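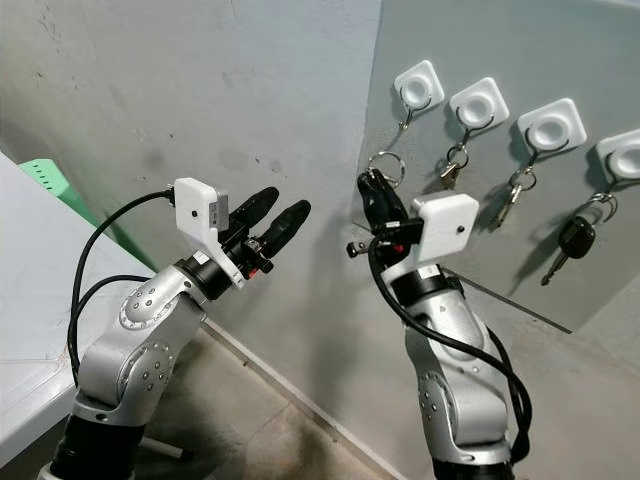
My blood sugar was 235 when they finally checked it, and I had only gone in about my feet.

They had been tingling at night since the spring. I blamed my work shoes, bought new ones, then bought a second new pair. My sister-in-law kept telling me to see somebody. I had not been to a doctor in years and did not have one anymore, so I ended up at the walk-in clinic in Unley on my lunch break. The nurse pricked my finger, looked at the meter and asked what I had eaten. A banana and coffee, hours before. She did it again on the other hand and got nearly the same number.

The blood work came back a couple of days later. Type 2 diabetes. The doctor said I had probably had it for a good while. I was thirsty all the time that summer and I was getting up at night to use the bathroom, but it was hot and I was drinking a lot of water, so I never put the two together.

I started on metformin and it was rough on my stomach. For the first two weeks I did not want to be far from home. I drive the Brerkent route for a living, with long stretches and not many places to stop, and I took sick days I could not really afford. When I called the clinic they switched me to the slow release kind, taken with supper, and that was much better. If you are having trouble with the regular tablets, ask about it. I wish I had called sooner.

Food was harder. I was sent to a class at the Asante health center, in the basement room with the bad heating. I went expecting to be told off and mostly we read labels. My breakfast cereal was a surprise to me. So was the sweet tea, though it should not have been. I quit the tea the same day and missed it for a month or so. I still eat bread, just less of it, and I have eggs in the morning now.

I also walk. There is a path along the river at Grivitz and I go out after supper, even when it is cold. At first I could only do the flat part before my feet started burning. Now I get up to the bridge and back.

I have lost 18 pounds since I was diagnosed. My morning numbers used to be over 200 and I have not seen one of those since November. The tingling has not gone away. The doctor says it may not, but it has not gotten any worse, and I check my feet every night with a hand mirror like they showed us.

I had my eyes checked too, with the drops - bring sunglasses, and get somebody else to drive you home. No damage so far. They want me back in a year. My next blood work is in two weeks and I will post the results when I have them.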